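Wundine Shared Studio: Questions We Get Asked

Last updated 5 Dec 2019

Most of these arrive by email, usually the night before someone moves in. If yours is missing, write to Amirul Wijaya at the front desk and he will answer it, eventually.

What does the room look like?

One long open floor, a shiny one, with tables and chairs you can move as you please.
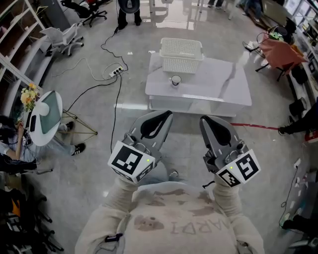
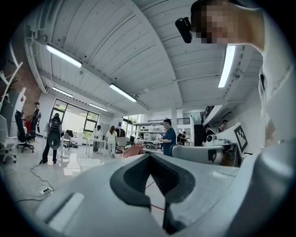 The studio floor on a working day. Low white table with basket and mug in the first.

Can I leave my mug on a table?

For as long as you are using it. After that it goes in the kitchen, and mugs left overnight join the shelf of mugs without owners, now over 40 strong. You may adopt one.

What are the baskets for?

Small things that would otherwise spread: pens, tape, keys, the odd glove. They are not for lunch. We emptied one in July and would prefer not to discuss it.

Do the chairs belong to particular desks?

No. There are black ones and white ones, and people hold strong opinions about both. Wheel yours back to a table when you go.

Can I bring an extension lead?

Yes, if it has been tested and has your name on it. Keep cables out of the walkway. Please don't plug one lead into another – we do look.

How much is a locker?

110 a term, with a deposit of 40 that comes back when the key does.

Who looks after the flowers?

Whoever notices them. Fresh water is welcome, coffee is not.

Is Plultden the same place as Wundine?

Plultden is the smaller room upstairs. Same rules, worse kettle.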